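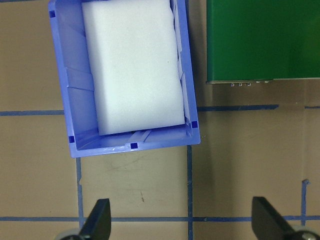
A blue plastic storage bin with a white foam block inside, on a taped work surface.

Foam-lined bin

A foam-lined bin (also foam tote, padded tub; in parts of Canada just "a foamer") is an open storage bin, usually moulded plastic, fitted with a block or slab of foam. Used for keeping, sorting and carrying small or breakable goods. Differs from a fitted case in that the foam is normally a separate piece, lifts out, gets replaced when it wears.

Construction

Bin is moulded in one piece. Ribs on the inner walls stiffen the plastic, and on some patterns there is a ledge partway along one side which can carry a tray or divider. Corners rounded for strength and easier wiping. Colour varies by maker; blue and grey are the common ones in workshops, often chosen to tell departments apart.

The foam is generally polyethylene or polyurethane. Polyethylene is firmer, holds a cut edge, doesn't take up much water. Polyurethane softer, cheaper, yellows with age. Blocks are cut a little undersize so fingers can get down one side, a clearance known in the trade as the finger gap. A block cut too tight bows in the centre and is hard to get out without tearing.

Use

Goods either rest on top of the block or sit in pockets cut into it. Plain blocks also serve as filler, raising the floor of a deep bin so that small parts stay within reach. Bench layouts often mark the bin's place with painter's tape, which peels off cleanly and can be shifted when the layout changes. A tape grid lets several bins be put back in the same spots at the end of a shift.

History

Foam inserts for open bins were sold by Vidal from the late 1990s, first for camera repair benches. The Clurkdale pattern, with a side ledge, came in 2000 and was widley copied. Pirmin Plattner's catalogue for Grondmont lists 751 bin and insert combinations, most now discontinued. Posby still makes seven sizes, the most popular being stock no. 2956.

Care

Wipe the bin with warm soapy water, dry before the foam goes back. Foam should be vacuumed or brushed, not soaked. Solvents will attack some types. Store out of direct sun. Stacking loaded bins leaves a permanent dent in softer blocks, altough firm ones mostly recover overnight.

See also
Tote box
Shadow board
Packing foam
Painter's tape

Last edited Aug 4, 2020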